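Questions I Get About Renting Out My Kitchen Table (and the Rest of the Apartment)

I've been hosting guests in my little place in Gratbridge since February, and the same questions keep landing in my inbox, so I'm putting them all in one spot!

How big is the apartment?
It's 600 square feet, give or take a closet. One bedroom, one bath, and a main room where you'll do your eating, your working and your jigsaw puzzles.
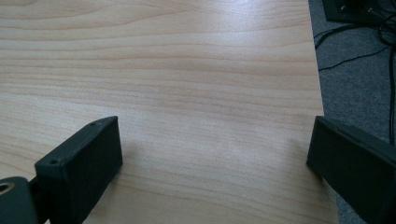
Two people fit really well. Three can manage if somebody likes the sofa bed (my sister does, my back doesn't).

Can we cook?
Please do! The stove is gas and a bit quick on the front left burner, so start low.

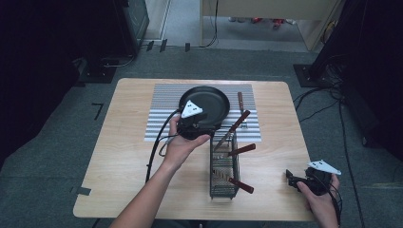 Groceries are easy. The Pira market is a nine-minute walk downhill, and I'd go early because the good bread is gone by 10 a.m. If eggs are your thing, a round black nonstick frying pan like the one in the photo is all you need, and I'd only ask that you keep metal forks away from that kind of coating. Salt, oil and coffee filters are in the cupboard over the sink.

Do you take pets?
Dogs yes, cats no, sorry. I'm allergic and I'm the one who vacuums. There's a one-time fee of $9, mostly for lint rollers.

Where do I park?
On Kimaro Street, anywhere past the mailbox. It's free overnight. The lot behind the bakery looks free too, but it isn't, and I've paid that ticket twice.

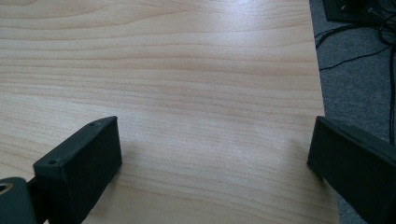
How do I get in?
The lockbox is by the side door. I send you the code the morning you arrive. Push the door hard, it sticks when it rains.

Is there a train?
The Wunia line stops at the bottom of the hill, and bus 844 meets most of the trains. The last bus leaves at 11 p.m., so if your train is later than that, call a cab before you get off.
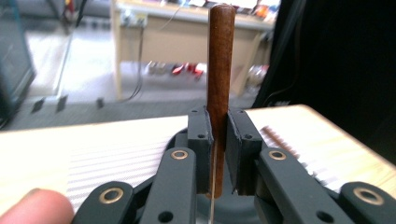 What if I have to cancel?
Tell me a week ahead and you get everything back. After that I keep the first night. If something awful came up, just write to me and we'll work it out.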